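Shared refrigerator at Rustgate is ready for new users

The refrigerator in the small study room at Rustgate can be used again. It stands next to the white desk, and from now on it belongs to the 17 residents of the second floor. The house office made this decision in May, after several requests from people who must carry their food down to the main kitchen each evening.

Every resident may keep one closed box inside, with the room number written on the lid. Open cups and unpacked food are not accepted. Boxes without a number will be taken out after six days. The key for the room can be borrowed at the office until 10 in the evening.

The desk stays in its present position, against the wall, and it is free for reading and writing. It has some streaks and scuffs on the top, and the office has ordered a cleaning product from Gromine to treat them. Residents are kindly asked not to put hot pots on it.

A second refrigerator, for the residents of the third floor, is planned, but the date is not yet decided. The budget for both rooms is 2,334 dollars.
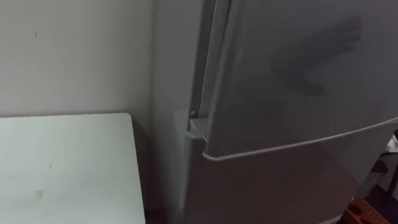
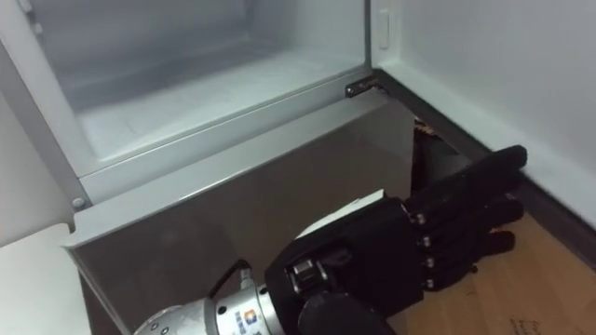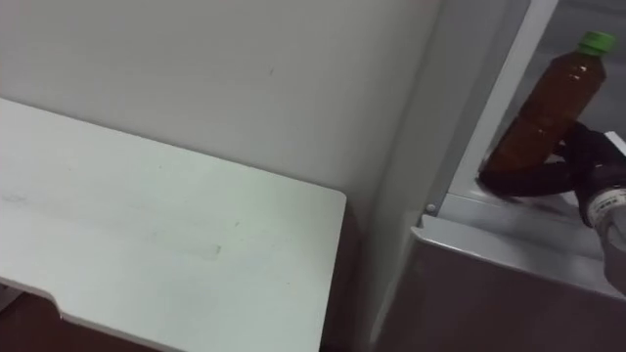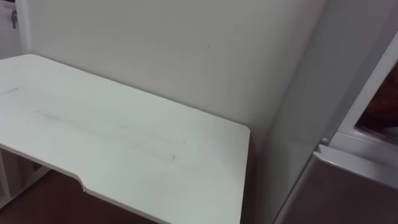
Nanderari, 4 Jun 2023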